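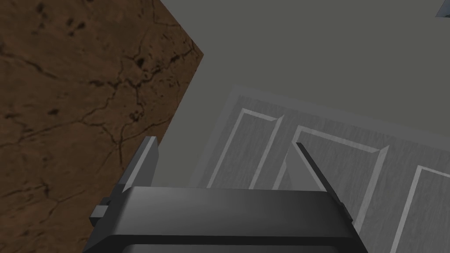 Arben Stan

4.2 Wrist-view rendering and the edge prior

Figure 3. Wrist view from the simulator, fingers open. Brown wooden surface at left, light gray panel with raised rectangular frames at right, plain gray between. The left finger overlaps a boundary the segmenter has to keep.

All training views come from the renderer in Lasel, our in-house simulator. Real frames only enter at test time (Section 5). The wrist camera is rigid to the gripper body, so the lower part of the view is always gripper. We mask the housing but not the fingers. Earlier version masked both and the planner lost the contact region right when it needed it - see the ablation, row 3.

The perception stack has two heads. One predicts surface class per pixel, the other predicts edges and sorts them into support edges (a real drop or step between bodies) and relief edges (bevels, grooves, moldings on one body). Views like Figure 3 are why we split them. The bevels on the panel are brighter than the border of the wood, and a plain gradient detector ranks them first. A planner fed with that output treats each raised frame as a separate object and tries to place the fingers against it. Cracks in the wood texture cause the same trouble, at lower contrast.

Labels for the edge head are free in simulation. We take the body ID buffer, mark ID changes as support edges, then mark the remaining normal discontinuities as relief. Texture marks get neither label. Threshold on the normals was set by hand and kept fixed for all runs. We did not tune it per scene, probaby should have for the very shallow moldings.

Training set: 723 scenes, with 36 views rendered per scene. Held out: 367 scenes with different textures and different panel meshes. Light direction is randomized, finger opening is randomized, camera mount jittered slightly. Flat untextured regions are left in on purpose. The depth head of the Filov baseline drifts on them and we wanted that failure to show up in the comparison.

The planner itself is unchanged from the December release of Nirham. It takes the support edge map, fits line segments, and scores approach directions by clearance to the nearest segment. Relief edges go in as a soft cost only. Where a finger overlaps a segment in the view, the hidden part is filled in by extending the visible piece on either side. Works fine for straight boundaries. Curved ones, no - the fill cuts the corner and clearance comes out too large. We fall back to the last unoccluded view in that case, if one exists in the buffer.

One open problem is objects that only just enter the view at a corner. The class head gives these low confidence and the planner drops them, so an approach toward that side can be scored as clear when its not. Ionescu padding (Section 3.1) helps some, at the cost of slower inference. Left on for all results below.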